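Breakfast line attendants, Pekemthorpe site

Dekker is hiring two people to work next to the Trisov unit, which is taking over part of the toast and drinks setup for 108 guests. Management calls it relief from dull work. Maybe. The last system was sold the same way, and the people here ended up doing its cleanup — on the same pay.

You will set out plates, mugs and bread, pick up what falls over, and write down every stop.

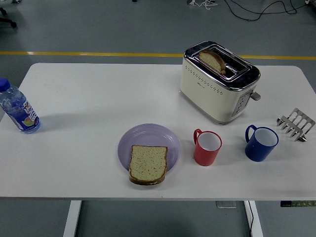

Pay is 686 a week, 29 hours. Ask at the interview what happens to the job after December. We have asked and have no written answer yet.

No technical background needed. Write to Nele Hendriks or Cor Dewulf by March 4, 2020.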